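Slack

The workshop at Kanalwood closed at ten, but members with a key could stay, and I had a key.

By May the rail was bolted down and both arms were mounted on it. The controller was a second-hand Voltik unit with a cracked lid. I had written the sorting routine myself, in evenings, and had named it Pranovis after a seaside hotel that no longer exists. Its job was to pick a wire out of a heap, decide what it was, and put it in a basket. When a wire was in its basket the screen printed one word: Ok.

The first version pulled too hard. It took the heap for a single object and tried to lift it. I set the grip limit at 3,000 on the controller's own scale, which has no units, and then at 2,000. After that the arms let go when they felt resistance. They waited, moved a little to one side, and tried again.

I logged everything. On run 104 the log showed a pause of 2 minutes with no fault code. Both arms had power. The joints reported their positions to three decimal places, and the positions did not change. Then the left arm opened its gripper, closed it on the same part, and carried on.

I read the code for that section four times. There was no wait in it.

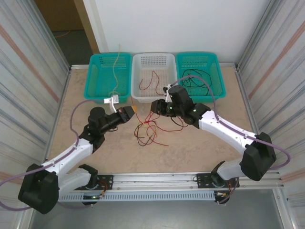 The bench during sorting, wires still in the middle.

My father repaired radios. He would stop like that over a knot, with the iron back in its stand, and look at it until my mother called him to eat. I never asked what he was doing. I had assumed he was resting.

I could have put in a timeout. It would have been one line, and the run would have finished sooner. I typed it, saved it under another file name, and went back to the log – run 105 had started, and the right arm was moving towards the heap.

I switched off the radio and pulled up the stool.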